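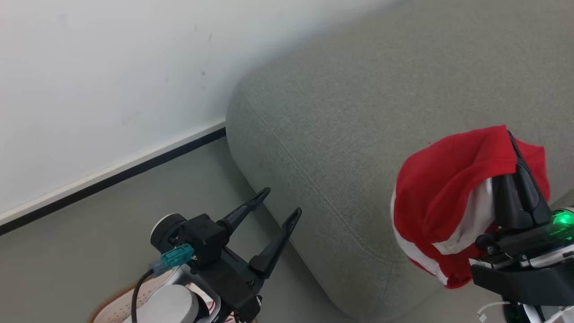 Gray sofa against a white wall

Gold plated ring turning my finger green and now the plating looks patchy – can it be replated?

Posted by marlow_k in Jewelry Care & Repair

I have a stacking ring from Gelard that I bought in May. It's a thin band with a small oval stone, sold as "18k gold plated." I wore it every day next to my wedding band, including in the shower and at the gym. After a couple of months the underside went from yellow to a kind of pinkish color and my finger started to get a green line under it. The top still looks fine.

I wrote to the shop and they said the plating is covered for 60 days and normal wear isn't covered after that, so no luck there. They did tell me the base metal is brass.

What I want to know:

Can a ring like this be plated again, and would the stone have to come out first? The stone is labeled "turquoise" on the card but I don't know if it's real.

Is it worth the money? I paid 38 dollars for it. I like it a lot and they don't make it anymore.

If it can't be done, is there something I can put on the inside to stop the green? I have tried clear nail polish once and it peeled.

Also I have the matching necklace and earrings from the same set and those look brand new, so I'm wondering if I just got a bad ring.

Thanks.

Zerrin Uysal
Bench jeweler, member for 11 years

You didn't get a bad ring. Rings lose their plating much faster than anything else in a set. A necklace lies on your skin or your shirt and an earring touches almost nothing, but a ring rubs on door handles, steering wheels, bags and, in your case, on another ring all day. The underside of the band goes first. The pinkish color is the brass starting to show through, and the green comes from copper in the brass reacting with sweat and soap. It washes off and it isn't an infection or anything like that. If you get itching or a rash, that's a different matter and you should stop wearing it.

Yes, it can be replated. Most repair shops either do it or send it out. The steps are cleaning, polishing off what's left of the old plating, a layer of nickel or palladium as a barrier, then the gold. Ask which barrier they use if you're sensitive to nickel. Ask how thick the gold will be too. A lot of fashion rings have under half a micron. For a ring you want to wear often, ask for 2 microns or more. It costs more but the difference in how long it lasts is big.

The stone is the part to worry about. Turquoise is porous, and so is most of what gets sold as turquoise, such as dyed howlite. Plating baths and the ultrasonic cleaner can discolor it or loosen the glue. If it's held by prongs, a jeweler can take it out and put it back. If it's glued into a cup, getting it out in one piece is a gamble. Some shops will mask the stone with a lacquer and plate around it. Others will say no, and I wouldn't hold it against them.

On cost, my shop would charge 45 for the plating on a band that size and another 20 if the stone has to be reset. So you would be paying more than you paid for the ring. People do it when they like the piece, and that's fine, but you should know before you go in.

Two things that will help whichever way you go. Take it off for the shower, the gym and hand lotion. And don't wear it directly against your wedding band. If your wedding band is solid gold, the brass is also not doing it any favors, so move the ring to the other hand.

petra.w

I had the same thing with a ring from Bundonau. I didn't bother replating. There's a clear sealer called Yüksel that you brush on the inside of the band. I clean the ring with rubbing alcohol, let it dry completely, put on a thin coat, wait overnight, then do a second coat. It holds for two or three weeks on me and then I redo it. Nail polish peeled on mine too. I think I was putting it on too thick and there was still lotion on the metal.

Don't get it on the stone. It left a cloudy spot on one of mine that I never got off.

It doesn't fix the color, only the green finger. But the color is on the bottom where people don't see it, so I don't care that much.

dj_hollis

just buy a stainless one, they don't turn. got mine for 5 bucks at the Orkirau stall at the mall

marlow_k (original poster)

Thank you all. I looked at it with a magnifying glass and there are four tiny prongs, but there's also something shiny around the edge of the stone that could be glue. I'm going to bring it to a repair place near my work and ask about the barrier layer and the 2 microns. If they won't touch it because of the stone I'll try the sealer.

I moved it to my right hand in the meantime. It's a little loose there, so I may ask about the size as well.

Zerrin Uysal

Do the sizing before the plating if you do both. Sizing means cutting and soldering the band, and the heat will ruin fresh plating. The stone needs to come out for that as well, so have them look at the prongs first and quote you for everything together.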